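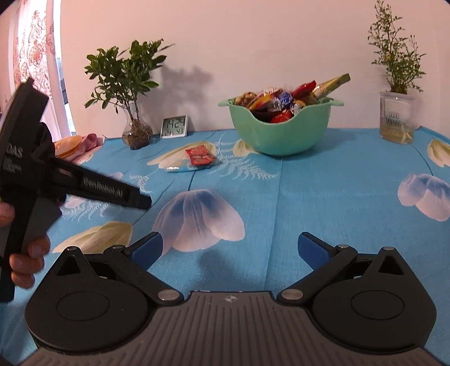

Figure 2. Candy bowl, plants and clock on a flowered tablecloth, in a household in Hakdale.

4.2 The bowl and its neighbors

We had gone into the study expecting to write mostly about meals, and it took us some time to accept how much of what people wanted to tell us concerned the hours when no meal was on the table at all. The interview guide (Section 3) had a single question on this, added late by Gintarė Rätsep, which asked what stays out between one meal and the next. In many of the 58 homes the answer to that question ran longer than everything before it, and more than once the recorder was switched off, coats were fetched, and the conversation started up again at the door with some further thought about a sugar dish or a vase.

The table in Figure 2 is a good one to think with. A mint-green bowl with a scalloped rim stands at the back, heaped with wrapped candies and chocolates, and a bar in gold foil sticks up out of the top at a slant. It shares the table with a potted plant in a glass bulb vase, a leafy green herb, a digital clock and a tablecloth of a very bright turquoise with large pale flowers. We coded this as a mixed table, meaning one where food, growing things and household equipment are kept together without any clear border between them. Mixed tables were common in Hakdale and in Nakell, and much less so in Gruvdale, where the kitchens we visited tended to be small and whatever lived on the table had to be lifted off it at every meal.

The bowl itself deserves a little patience. Our participants made a firm distinction between candy that is put away and candy that is put out, and the second kind was hardly ever described as belonging to anyone in particular. The woman who keeps the Hakdale table told Liên Cù that once a chocolate has gone into the bowl she no longer thinks of it as hers, even if she paid for it, and that she would feel strange taking one while a visitor was sitting there without offering first. Others put it more bluntly. A retired bus driver in Nakell said that the bowl is for people who come in, and that he goes to the cupboard like everybody else. (His wife, from the next room, disagreed with this at some length, and we have kept her remarks in the transcript.)

What goes into such a bowl is seldom bought all at once. The wrappers in Figure 2 are red, purple, blue and gold, and a mixture like that was what we met most often. Participants spoke of a bag picked up at the store, a few pieces left over from a holiday, something a grandchild had been given and did not like. Emmanuel Mwaipopo, who carried out most of the Nakell visits, began asking people to tell him where the oldest piece had come from, and this proved to be a lovely question, though a slow one. The heap was nearly always fuller than it needed to be. A bowl with only a few candies in the bottom was felt to be worse than no bowl, and several people topped theirs up before we arrived and were quite happy to say so.

Things also drift away from the bowl. A small red snack packet lies on the cloth in front of it and to the left, with a light blue wrapper partly under it, and our notes from other homes are full of this kind of thing: the packet that is too flat for the heap, the wrapper that has not yet gone to the trash. Deividas Strazds proposed the term apron for the stretch of cloth immediately around a bowl, and we have used it throughout the coding because it saved us a good many words. Items on the apron had a looser standing than items in the bowl. They could be moved, eaten or thrown out by anyone, and people hardly remembered putting them there.

The plants were spoken of in a different tone altogether. One has glossy green leaves and grows in a clear vase where the pebbles and roots can be seen, and the other, the herb, stands in a clear cylinder printed with the words GOOD MORNING. Containers with writing on them turned up often enough that Žydrūnas Kļaviņa suggested a code of their own, and we are glad he did. People rarely mentioned the words until we read them aloud, and then they would laugh and tell us who had given them the thing. We would be careful about reading too much into the greeting itself. What seems to matter more is that a clear container lets a person look in on the roots while sitting over coffee, and many participants described doing exactly that, in the middle of the day, with no wish to do anything about what they saw.

As for the clock, which reads 14:24 in the figure, it belongs to a group of objects we came to call the reasons to look up. Wall clocks were often said to be for the whole room. A clock on the table was for whoever was sitting at it, and it was placed low and close for that person, usually among things that had nothing to do with time. The pale pink wall behind gives the Hakdale table a backdrop, and we noticed that objects of some height were frequently kept toward the wall in this way, so that the cloth nearer the chairs stayed available for hands, plates and homework.

The cloth, finally, was what people apologized for or were proudest of, with very little in between. Around 400 remarks in the transcripts refer to a tablecloth, and a good share of them are about color. Flowers as large as the ones in Figure 2 were described by some as too much for every day and by others as the only sensible choice for a gray season, and both opinions were on a few occasions held by the same person. Stacked cloth items, like the orange and pink ones at the table's edge, were mostly treated as passing through — on the table, certainly, but not of it — and participants left them out when we asked for a list of what lives there. We return to this habit of leaving out in Section 4.3, where the lists are compared with the drawings people made for us in May.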